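Demonstration Operators, Household Tasks (part-time and full-time)
Dosum Data Services - Pasmont site
Posted Jun 2, 2019

Dosum is hiring people to show household tasks to robots. You do the task yourself, with your own two arms, while holding a gripper tool. The tool records what it sees and how it moves. The recordings go to our software group, which uses them to train a robot arm with the same kind of gripper fingers.

You do not need a technical background. Most of our current operators came from cleaning, warehouse work, food service or home care. What we need is someone who can do an ordinary chore slowly and cleanly, and then do it again the same way.

What the work is

Each shift is built around one or two task sheets. A task sheet names the chore, the objects, the start position and the point at which the chore counts as finished. Current sheets include changing trash bags, folding towels, loading a dish rack, wiping counters and putting groceries away. New sheets come in most weeks.

You hold the gripper by its handle with a strap around your wrist. Squeezing the handle closes the fingers. For many tasks you will also wear a small device on your head. The whole kit takes a few minutes to put on and we will help you with it until you can do it alone.

Bag changing is the sheet most new operators start on. It covers taking hold of the bag at the opening in the lid, pulling it up, tying it off if the sheet says so, and fitting a fresh one over the rim. Thin plastic is hard for a robot to learn because it never falls the same way twice, so we collect a lot of it.
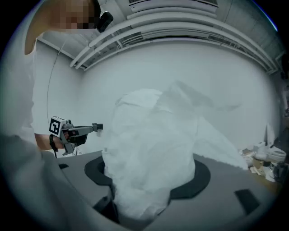
A normal target for a full shift is 34 accepted demonstrations. Accepted means that the task was finished, the marker on the gripper stayed readable for most of the run, and you did not help with bare fingers partway through. If you drop something, leave it, stop the recording, mark the run as failed and reset. Failed runs are kept in a separate folder and are not held against you. We would much sooner have an honest failed run than one that was patched up.

Between runs you put the objects back. Sometimes the sheet asks you to move the bin, turn it, or switch to another size of bag. Resetting takes up close to half of the shift, and people who dislike that part tend not to stay.

Remote control shifts

After your first month you can ask to be trained on Bayram, our remote control station. There you sit at a desk and drive the robot arm with a pair of hand controllers while watching the screens. It is slower than the hand-held work and harder on the eyes, so we limit it to half a shift. Some people take to it right away and some never do. It is optional and pays the same rate.

What a shift looks like

Shifts run seven hours including a paid 45-minute break. Morning shifts start at 8:00 and afternoon shifts at 3:15. At the start you collect a gripper, check the battery, wipe the lens and run the short calibration. The shift lead gives out the task sheets. Every hour you stop for ten minutes, and we mean it - the gripper is not heavy, but the wrist gets tired before you notice.

You will be on your feet most of the time and bending over bins, counters and low shelves. Several operators work in the same room on different tasks, so expect people moving behind you and the occasional wait for floor space. Faces are blurred in all recordings before they leave the site. Voices are not recorded. 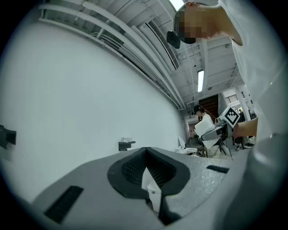

The last twenty minutes are for upload and notes. Notes are short: which sheet, anything odd about the objects, any run you are unsure about. We read them. Two of the task sheets now in use were rewritten after operators wrote that the instructions could not be followed as printed.

What we ask for

You must be 18 or older and allowed to work in the United States.
You can stand, bend and reach for most of a shift with breaks.
You can hold a tool in either hand. Left-handed applicants are welcome and we are short of them.
You can read a one-page instruction sheet in English and follow it in order.
You are on time. Teams of two are assigned at the start of the shift and a late partner holds up both people.
You can commit to at least 3 shifts a week through the end of August.

Helpful but not required: any experience with repetitive hand work, data entry, motion capture or quality checking.

Please wear closed shoes and a plain top without large logos. Tie back long hair. Rings and bracelets come off on the gripper hand. We have lockers.

Pay and terms

Training lasts three days and is paid in full. Part-time operators on the 3-shift schedule earn $700 every two weeks to start. Operators who reach 1000 accepted demonstrations move to the second pay step, and the change shows up in the next pay period. There is no bonus for speed, and there will not be one. Rushed runs come out jerky and have to be thrown away.

Full-time positions come with health coverage after the first 60 days and paid time off from day one. Part-time staff get sick leave. The Pasmont site has free parking behind the building, and the Onach bus stops at the corner. There is a kitchen with a refrigerator and a microwave. Please do not use the test kitchen for lunch.

How the hiring goes

Send us a short message saying who you are, which shifts you can work and which hand you write with. A resume is fine but you may skip it. If the times fit, we will invite you in for a paid two-hour tryout. You will get a gripper, a ten-minute lesson and two simple tasks, usually a bag change and a towel. We look at how steady your hand is and whether you follow the sheet. Nearly everyone is clumsy for the first half hour and we allow for that.

You will hear from us within a week of the tryout either way. Before your first real shift you will sign a recording consent form. We send it ahead of time so you can read it at home and ask questions.

Write to Indrek Mägi, operations lead, at the Pasmont front office, or drop off a note at the desk between 9:00 and 4:00. Put "Demonstration operator" at the top and say whether you want part-time or full-time. If you have worked for Dosum before, mention the dates.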